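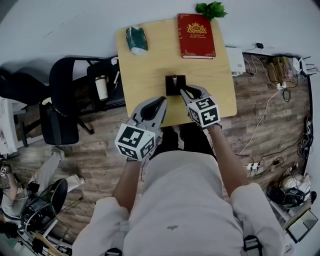
How far apart should roof crossbars be set on raised side rails?

As far apart as your rails and the rack maker's chart allow, and never closer than the minimum printed in the box or carrier instructions. Wider spread means less rocking, less flex, less noise.

Fitting crossbars to raised side rails

Last updated 21 April 2019

This is for raised rails — the kind with a gap under them you can get your hand through. Flush rails and bare roofs use different feet, different page, don't try to make these work. I'm using Tandent bars because thats what I have. Most clamp-on sets go together the same way, so read along and swap in your own part names.

What you need

The bars, feet and end caps
The hex key that came in the box (keep it, it goes in the glovebox after)
A torque wrench if your feet don't have the clicking kind of key
Tape measure
Masking tape
A rag and some car wash soap
Something to stand on. A low step stool is better than the door sill. Door sill is slippery.

Before you start

Wash the rails. Not the whole car, just the rails, top and underneath. Grit under the clamp pad chews the paint and lets the foot creep. Dry them off properly.

Look up two numbers. First is the roof load limit in your owner's manual. Second is the limit on the bars. Use whichever is lower. The bars, the box and everything inside it all come out of that same number, people forget the bars and box weigh something.

Also check where the sunroof goes when it opens. If it tilts up and back it may hit the rear bar. Open it once with the bar just laid in place, slowly, finger on the switch. Same with the liftgate — open it all the way and watch the gap at the back edge.

Step 1. Sort the bars

Front and rear are usually different lengths. Roofs taper. Look for a sticker or a stamp on the underside. On mine the longer one is front, yours might not be, so read the sheet. Lay both on a blanket with the curved side up.

The airfoil shape has a fat edge and a thin edge. Fat edge faces forward. Put it on backward and it'll howl at highway speed.

Step 2. Slide the feet on

End caps off first. Slide the feet in from each end with the locks facing out. If they stick don't hammer, pull them back out and check the channel for a bit of plastic flash. A wipe of soapy water helps. No grease.

Don't tighten anything yet. Feet should slide by hand.

Step 3. Mark the rail

Measure from a fixed point that's the same both sides. I use the front end of the rail where it meets the roof. Windshield rubber is no good, it moves. Put a strip of masking tape on each rail and mark the front bar, then measure back and mark the rear.

Do both sides. Then measure both sides again. If the bars aren't parallel the box clamps won't line up and you'll be doing this twice.

Stay off the rail supports (the fat parts where the rail bolts down) unless the sheet says it's OK. The pad needs to sit on the plain round part.

Step 4. Set the bars down

Get a helper if you can. One each side, lift it over, set it down on the tape marks. On your own, lay a towel on the roof and walk round. Do NOT drag the bar across.

Center it side to side. Same amount of bar sticking out past each foot. Most bars have a scale on the underside, match the number left and right.

Step 5. Tighten, a little each side

Here's where people rush. Couple of turns on the left, walk round, couple of turns on the right, back again. Go back and forth 3 times at least. If you crank one side down all at once the bar pulls over and the other foot ends up sitting crooked.

Finish with the torque key or wrench to the number on the sheet. Key clicks, stop. Past the click you're only stretching the strap.

Now grab the bar near the foot and shove it. Forward, back, up. The car should rock on its springs and the foot should stay put. If the foot moves, loosen, wipe the rail, start that one over.

Step 6. Caps, locks, tape off

Cut the rubber strip for the top slot so it fills the gaps with no open channel left. Open slot whistles. Caps on, locks in, turn every lock and try the key in each before you drive off. Pull the masking tape now, if it bakes on in the sun it's a pain.

Write the key number down somewhere. Phone is fine.

After the first drive

Stop after a few miles and check every foot again. They settle. Then again at the first gas stop on a long trip. After that, each time you load up.

I ran this set from Drusavcombe to Brustham and back with a Skjelbred box on top, 3,464 miles on the odometer for the trip, and had to nip up the rear left foot once, on the first day. Rest stayed tight. The gas mileage was bad and that's just how it is with a box.

Common problems

Whistling. Open slot in the rubber strip, or a missing end cap. Check those before you buy a fairing.

Low hum that comes in at one speed. Move the front bar back a little if your spread allows it. Sometimes a tiny move does it.

Foot won't close over the rail. Wrong foot kit, or the strap is threaded over the pad instead of under it. Look at the drawing again.

Lock cover won't shut. Nearly always the hex bolt isn't down far enough. Check torque, then try again.

Rust stain under the foot. Water's sitting there. Take the bars off, dry it all out, wax the rail before refitting.

Bars creep forward under braking. Dirty rail or worn pads. Pads are cheap, replace all of them together.

Taking them off for winter

I pull mine in October. Car washes with the big brushes don't like bars anyway. Loosen the same way you tightened, a little each side. Wipe the pads, leave the feet on the bars so you don't lose the spacing, and stick a bit of tape on each with FRONT or REAR on it. Store flat. Don't lean them in a corner, they fall on things.

Put a strip of clear film on the rails where the pads sat while you're at it. Won't hurt the clamping as long as it's thin and smooth, but check your sheet, a few makers say no film.

Next page covers mounting the box itself, including how far back to set it so the liftgate clears.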